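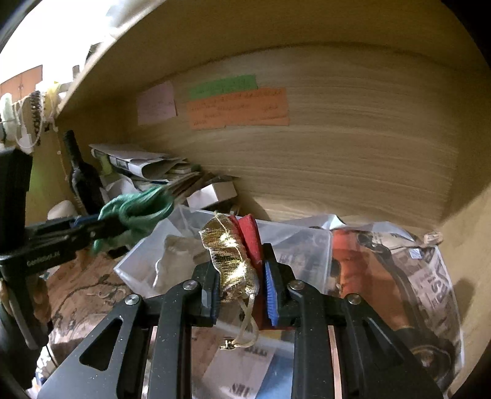
A gold fabric pouch, gathered at the top.

Wurthorpe Racecourse Confirms Expanded Steeplechase Program for November

WURTHORPE, Mon 9 April — Wurthorpe Racecourse today confirmed that its November jump meeting will be extended to 3 days, with the Zirnik Handicap Chase moving to the final afternoon as the feature race.

The change follows a review of the fall schedule carried out with Gesia, the meeting's principal sponsor. Trainers had asked for a longer gap between the Zirnik and the opening-day hurdle races, and the new order allows stables to run horses at both ends of the meeting.

Entries for the Zirnik will be accepted for horses aged five and older. The race will be run over the full outer circuit, and the second-to-last fence will be moved 37 yards back from the turn to give runners a straighter approach. The work will be completed over the summer, while the course is closed to racing.

The racecourse will also open a new stable block on the Wogan side of the grounds, with room for up to 355 horses across the meeting. Grooms' lodging has been placed next to the block, and horse vans will enter by the Wogan gate only.

A total of 676 reserved seats will be added to the lower grandstand. Existing season ticket holders may renew their present seats before the new ones go on general sale. Ticket prices for the opening day are unchanged.

Race conditions and entry forms are available from the Wurthorpe racing office. Media accreditation for the November meeting will open once the final race order has been published.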